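Supper club

A supper club, in the sense used in Britain since the early 2000s, is a paid meal served to a small group of guests at a set time, usually in a private home, a hired room or a café that is closed for the evening. Guests book in advance, eat the same menu and often share a table. The term is older in North America, where it refers to a type of roadside restaurant with a bar and a fixed style of cooking. This article deals with the British form.

14 shares · 2 comments

Definition

There is no legal definition of a supper club in the United Kingdom. The name is used by hosts who cook for strangers in their own kitchens, by trained cooks who rent a space for one night, and by pubs and cafés that run a set-menu evening alongside their normal trade. Most share certain features. The date is fixed, the number of places is limited, and payment is taken before the meal or collected as a suggested donation on the night. The host normally cooks the food or takes part in serving it.

A supper club differs from a pop-up restaurant mainly in size and in the seating. Pop-ups tend to run for several days or weeks and take separate tables at staggered times. At a supper club everyone sits down together, and the courses are sent out to the whole room at once. The line between the two is loose and some events use both names.

Format

A typical evening begins with a drink on arrival, followed by three to five courses. Places are laid before the guests come in. Long shared tables are common, with benches or mixed chairs along both sides. Smaller clubs may seat as few as 8 people, which is near the limit of what one cook with a domestic oven can manage without help. Events in halls and cafés are larger.

Menus are announced ahead of the date, either in full or in outline. Hosts ask about allergies and diets when the booking is made, as there is little room to change a dish on the night. Dishes that can be cooked slowly and kept warm, such as braises, stews and baked pasta, appear often. Cold starters and puddings made the day before are also usual.

Tableware is generally plain. White or cream plates with little decoration are favoured by clubs that hire or share their crockery, as pieces from different sets can be mixed without much notice.

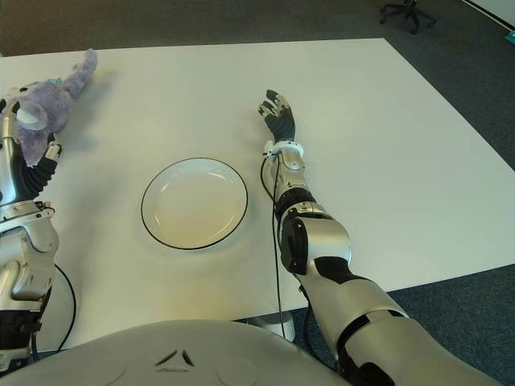

Round white plate with a thin black rim line.

Sharing dishes, placed in the middle of the table and passed along, reduce the number of plates needed and the amount of work at the pass. Individually plated courses are more often found at clubs run by professional cooks.

Alcohol is handled in different ways. Many home-based clubs ask guests to bring their own bottles. Others include a glass with the ticket or sell drinks, and in both cases the sale is a licensable activity. In England and Wales a host without licensed premises can apply to the local council for a temporary event notice, which must normally be given at least ten working days before the event, although a late notice is possible in some cases.

History

Paying to eat at a private table is an old practice, and boarding houses and cookshops offered something close to it for centuries. The modern British supper club grew in the late 2000s, when home cooks began to advertise dinners through blogs and mailing lists. Early reports called them underground restaurants. Similar home dining had already been common in Cuba, where licensed family-run restaurants are known as paladares.

Growth was helped by online ticketing and social media, which allowed a host to fill a table without a shopfront or a printed advertisement. By the middle of the 2010s supper clubs were found in most large towns. Restaurants and breweries had taken up the name for their own events by this time, and some hosts had moved from their homes into fixed premises.

Public gatherings stopped in 2020 and many clubs closed for good. Some sold meal boxes to be finished at home. Those that came back often did so with fewer dates and higher prices.
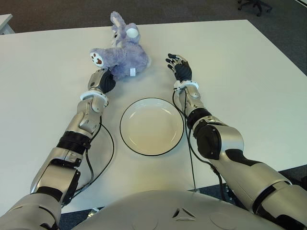 Ticket prices vary with the number of courses and the place. Food is the largest single cost for home-based hosts, followed by equipment and laundry. Clubs that hire a room must also cover rent and insurance, and they commonly ask for full payment at booking to guard against late cancellations. A refund is usually given only if the seat can be resold.

Regulation

A host who serves food to the public on a regular basis is treated as a food business, even when the kitchen is in a private house. Registration with the local authority is free and should be made at least 28 days before trading starts. The kitchen may then be inspected and given a hygiene rating. Hosts are expected to keep written records of how food is stored, cooked and cooled, and to give accurate information about the 14 regulated allergens.

Home insurance policies do not always cover paying guests, and separate public liability cover is often taken out. Tenants may need permission from a landlord.

Example: Drunside

Drunside has had a supper club since October 2011. It was started as the Fillari Table, in a flat above a bakery, and moved to the former Mertens seed shop when the flat was sold. The club runs on 2 evenings a month, with one long table and a four-course menu based on northern Italian cooking. Its kitchen is shared during the day with Sodero, a café that supplies the bread and coffee.

A record of attendance is kept in a guest book at the door. It held 2365 signatures when the club published its annual notice on 9 January 2024. The same notice announced that the winter menu would stay in place until the end of February, and that soup would again be served from the pot at the table.

See also

Pop-up restaurant
Table d'hôte
Paladar
Gastropub
Communal dining

2 comments · Share this article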